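A Morning Behind the Stage at Mockus Hall

By Covadonga Pacheco
Tuesday, January 28, 2020

17 shares | 2 comments

Mockus Hall opens its back doors to the public twice a year, and I had missed both dates last year. This time I signed up in December, the week the list opened, and got a place on the early tour. There were 17 of us. We met at the side entrance on the river side, where the trucks unload, and were given paper badges and told to leave wet umbrellas in a bin.

The hall was paid for by the Steletti family, who made their money in shipping rope and later in cable. The first Steletti to live in the city did not play an instrument and, according to the leaflet, went to few concerts. He left the land and most of the building fund in his will. His daughter chose the architect and argued with him for years about the balcony. The family name is on a small brass plate near the coat check and nowhere else that I could find.

Our guide started in the organ loft. You get there by a narrow stair behind the choir seats, and they take people up in two groups. The organ was built by the Hulenitz workshop and has been rebuilt once, after a roof leak. The bellows used to be pumped by hand. There is still a wooden lever on the wall with pencil marks next to it, made by the boys who did the pumping. The guide played a few low notes from the console and you could feel them in the handrail.

From there we went down to the piano store, a long room kept at a steady temperature. The hall owns three concert grands. Visiting pianists try all of them on the afternoon before a concert and pick one, and the other two go back down in the lift. The oldest piano is used mostly for songs and chamber music. A tuner was at work on it while we were there and did not stop, so we kept our voices down.

The rehearsal room was next. It has the same floor area as the stage, so that an orchestra can set up in its usual places, but the ceiling is lower and the sound is dry. Players complain about it. Curtains can be drawn over the back wall for loud pieces. They were open when we came in, and someone in the group clapped to hear the echo, and then everyone did.

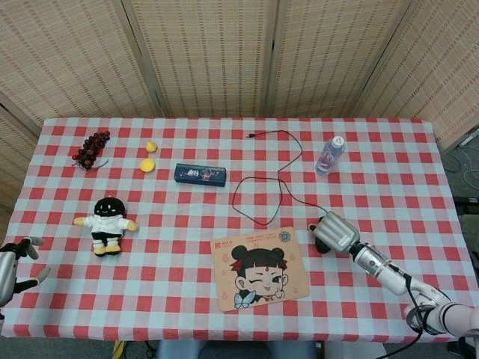 Halfway through the rehearsal room Mockus came up as a subject, and one voice near the piano asked why a hall with this much history still sells so few cheap seats, and said that a gift to the city ought to mean a gift to people who can't pay full price. The guide took the question seriously. Each concert has 90 seats held back at the lowest price, she said, and they go on sale at the box office on the morning of the show. They are in the top balcony, at the sides. She agreed that many people don't know about them and that the website does a poor job of saying so.

We finished on the stage itself. The boards are replaced in sections as they wear, and the spots where the cellos sit wear fastest on account of the end pins. New seats went in last summer, made by Custent. They are an inch wider than the old ones, so the hall lost a few places in every row. The guide said the acoustics people tested the new seats both empty and full, as the padding changes the sound. I sat in one toward the back while somebody spoke from the stage in a normal voice, and I could follow every word.

The tour took just under two hours and cost nothing. There is a donation box by the door – the money goes toward instrument loans for school students. Wear flat shoes for the loft stair. The next open morning has not been announced yet, but the box office will take your name and call you when the list opens.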